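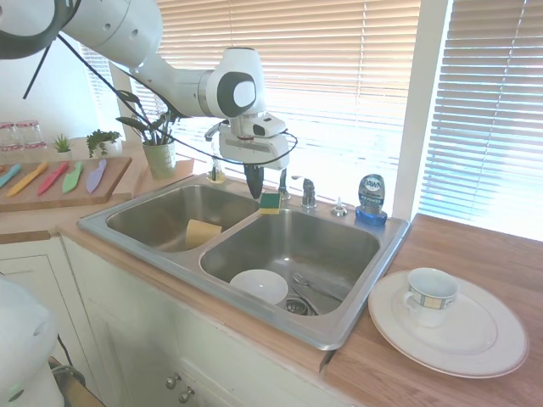 Gripper fault at the sink station, January

Work on the dish-handling task stopped for part of this period after the gripper on the Jeresik arm began to open without a command. The fault first showed up on trial 105 of a planned 500. The arm had lifted a bowl clear of the basin when the fingers let go. The bowl chipped, and no one was inside the marked area at the time.

We repeated the same lift 100 times with a plastic bowl and got 16 unplanned releases. All of them came with the wrist turned well over toward the faucet. In that position the cable pulled tight, and the gripper controller lost power for a moment and restarted. On restart it opens the fingers by default – a setting we had left as delivered.

Changes made so far

The cable has been given more slack, and a clamp now takes the load off the connector. The controller holds its last finger position after a restart. Wrist rotation is limited in software until the new connector arrives from Staltier.

Knives stay out of the task list for now. The Rusari safety review asked for this, and we agree with it.

Effect on schedule and budget

Trials before the fault will be kept, but the lifts near the faucet will be run again. We expect to finish the full set one month late. The connector and clamp came out of the repairs line, and we are not asking Koyama for additional funds.

Still open: whether the second arm, which has the same cable, needs the same repair. It stays switched off until we have checked it.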